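## 4. Wiping the Table Down: Are We There Yet?

I'll start with the chore I figured would be the easy one, and you can probably guess how that went.

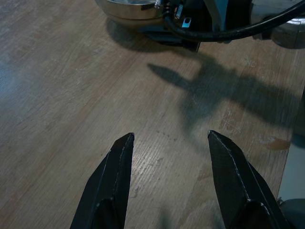
We picked table wiping because everybody has an opinion on when a table is clean, and because it needs so little in the way of clever grasping (you hold a cloth, you push it around, you're done!). Our policy, Tiltumine, was trained on 1,297 demonstrations, all of them recorded by two of us over one long April. Figure 3 shows the wrist view that the policy gets as input. Look at the wood between the fingertips and you'll see the trouble right away: there's a bright patch of glare there, and the arm throws a big soft shadow over the grain. Neither of those is dirt. The little orange-brown stain near the right fingertip is what we'd want a machine to care about, and it takes up hardly any of the picture.

**Figure 3.** Wrist view of the wiping table, gripper open and holding nothing. Glare, arm shadow and a small stain are all visible on the wood.

I ran 1,000 trials with the lights in different positions, and I was surprised by how much the lighting mattered. With a diffuse lamp, Tiltumine went for the real spots and mostly got them. With one hard light overhead it would scrub away at its own shadow, and the shadow would move, and off it went after it. I watched this for most of a morning. The Aseck baseline did the same thing, only slower, so I don't think it's a quirk of our training set.

Then there's pressure. People lean harder on a dried-on spot without thinking about it, and our demonstrators did too, but the recordings only kept positions, so that part of the skill never made it into the data. We tried the force add-on from the Imhof setup and it helped on sticky spots. It also made the arm timid near the table's edge, and I still can't say why.

So, can a machine wipe a table yet? Mine can, on a good day, with the right lamp, if you don't mind waiting. I wouldn't hand it the kitchen after dinner. Stuketti, the shop-floor bench we describe in Section 5, turned out friendlier, mainly thanks to its fixed lighting and matte work surface, and I'd guess that's where wiping will be worth paying for first. The two failure types above come up again there, with grease in place of food.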